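Stillora README

Stillora is my collection of bedtime-length quiet stories for kids who have trouble settling down, plus the word lists and the little script I use to check them. I started it for my own household and it got out of hand, so now it lives in a folder with a README like a proper project.

Last update: 5th June. See the bottom for what changed.

What's in the folder

stories/ is the main thing. Each story is a plain text file, no formatting, one sentence per line. I went with one sentence per line so I can see right away when a sentence has run away from me (they do, all the time). There are 70 of them right now.

wordlists/ has the words I try to stick to. easy.txt is for listening, so it's generous. firstreaders.txt is for kids who want to read along, and it's a lot stricter. If a word shows up in neither one, the checker complains and I have to decide whether I love the word enough to add it. I loved "puddle" enough. I did not love "approximately" enough.

check.py reads a story and prints the words that aren't on the list, the longest sentence, and a guess at how long it takes to read out loud. The guess assumes a slow, sleepy voice. If you read fast you'll finish early and somebody will ask for another one, and that's your problem!

notes/ is a mess. It's where half ideas go. You can ignore it, or steal from it, I don't mind either way.

How the stories are put together

Almost every story takes place in Bralside, a made-up town with a river, a bakery, one bus and a hill that's too steep for the bus. Having one town saves me so much work. I don't have to explain the bakery again, and kids who've heard a few of them start to feel like they live there. There's a map in notes/ that I drew in text characters. The river is made of tildes and it looks terrible.

Up on the hill is Starkirberg, the old castle, which is mostly used for storing apples. Nothing scary happens there. I want to be very clear about that, as the name has made more than one parent write to me and ask. The worst thing that ever happened at Starkirberg was in "The Apple That Rolled", and the apple was fine.

A typical story has a small want in it (find the other mitten, get home before the rain), two or three stops along the way, and then a long slow ending where everybody goes in and the lights go off one at a time. The ending should take up a good third of the story. When I first tested these, my endings were far too short. The want got solved, everybody cheered, and the kid was wide awake and full of questions. So now I solve the want early and let the rest be blankets and windows and soup.

Repetition is on purpose. If you see the same line come back over and over with a tiny change, please don't send me a fix for it.

Running the checker

You need Python 3 and nothing else. From the main folder, type

python check.py stories/the_late_bus.txt

and it prints its little report. Add --strict to use firstreaders.txt in place of easy.txt. Add --all to run it on the whole stories folder, and expect a lot of scrolling.

There's one bug I know about. Words with an apostrophe in the curly style get flagged even when they're on the list. Straight apostrophes are fine. I keep meaning to look at it and then I write another story instead.

File names

All lower case, underscores for spaces, and no numbers at the front. I used to number them, and then I'd want to move one and have to rename everything behind it — never again.

The first line of each file is the title. The second line is the age I had in mind, written as a single number, and it's the youngest age, so a story marked 2 is fine for a toddler and for anybody bigger. The highest mark I use is 7. Older kids like them too, they just won't admit it.

The Nakajima stories

A small group of files starts with nakajima_. Nakajima is a toy rabbit who gets left in places. On the bus, in the bakery window, under a coat. These are the most requested stories in the set by a mile, and they're also the hardest to write, since a rabbit who can't walk or talk doesn't give you much to work with! Everything has to happen around her. People step over her, a cat sits down next to her, the rain gets close and then doesn't quite reach her.

Her stories nearly always end with the toys going away for the night. I write that part very slowly, one toy to a line, and plenty of families do it along with the reading. Swap in whatever's on your own floor. A fluffy toy, a jar with no lid, a pink ball with a long beaded tail, they all make good lines, and the bin can be any color you like. 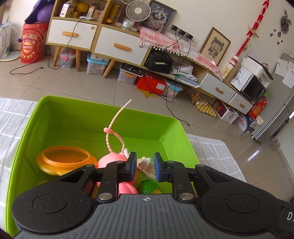

Sending me a story

Yes please. Keep it under about 80 lines, run the checker on it first, and tell me what age you had in mind. It doesn't have to be set in Bralside, but if it is, please don't move the bakery. I'll probably ask you to make the ending longer. I ask everyone that, including myself.

I can't use stories where someone is punished at the end, or where the last line is a joke. A joke wakes them right back up.

Using the stories

Read them to anyone, print them, translate them, change the names. If you put them in something you sell, write to me first and we'll talk. The script is free to use however you want, curly apostrophe bug included.

What changed this time

Added "The Soup Was Still Warm" and "Nakajima Under the Stairs". Cut the second duck from "Two Ducks" and then put it back after complaints at home. Took a few words off firstreaders.txt that were only there because I'd been lazy.

Next I want to get short recordings in here, hopefully in July, if I can find a time of day when the street is quiet enough.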